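Why I gave up on the kitchen drawer of bags

We moved into the new flat in July, and I made myself a promise on the first night, sitting on the floor eating takeaway noodles. No more bag drawer. You know the one. Every house I've ever lived in has had it, the drawer that won't shut properly and then won't open properly either, and when you finally wrench it out there's a wad of plastic jammed down the back behind the runners.

I come by it fairly. In my family you never threw out a decent bag. Mum had a cloth sausage thing with elastic at both ends (I think half the street had one) and Dad kept his in the shed, inside another bag, inside a bucket. So it took me a while to get on board with the idea that a bag could just hang somewhere and get used.

These days I keep one on a stick-on hook, low on the wall, and when it's full it goes. That's the whole system!
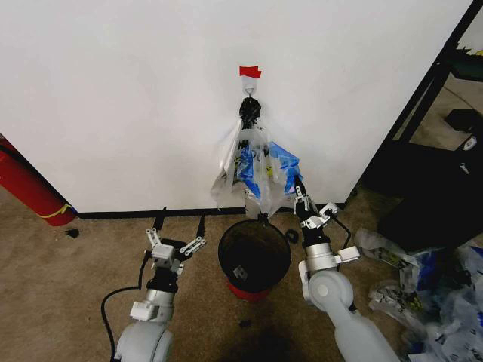 What I tried first

Oh, heaps of things. I bought one of those tall dispensers from Indomo, the sort where you stuff bags in the top and pull them out the bottom, and I was thrilled with it for nine days. Then I realised I was folding bags into little triangles at 11 at night to make them come out neatly, which is no way to live. It went to my sister's place and I believe it now holds wool.

After that I had a go at simply owning fewer. I've got two good canvas totes, one from a market in Undholm that I paid far too much for because I liked the colour, and they live by the front door. I still forget them. I get as far as the servo on the corner, remember, swear a bit, and keep going.

The other change was rubbish day. I used to do one enormous lap of the flat with a big bin liner and be in a foul mood by the end of it. Now I do a small lap most evenings while the kettle boils, and I'm generally done before the tea's ready. My partner reckons I've become unbearable about it, and fair enough, I did try to explain hook placement to the neighbours over a barbie.

Hook tips, for anyone who's still reading: wipe the wall first, press hard for 60 seconds, and leave it overnight before you hang anything off it. I skipped the overnight bit once in our old rental and took a chunk of paint off with it. 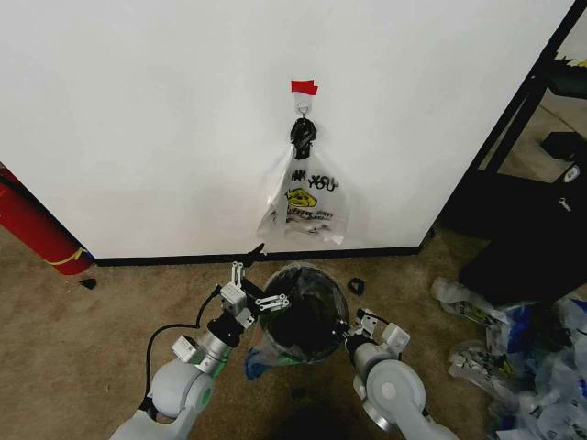
Thank-you bag with the smiley on it, knotted handles over the hook.

Next up is the linen cupboard, which frightens me. If you've got a way of folding a fitted sheet that a normal person can manage, please pop it in the comments.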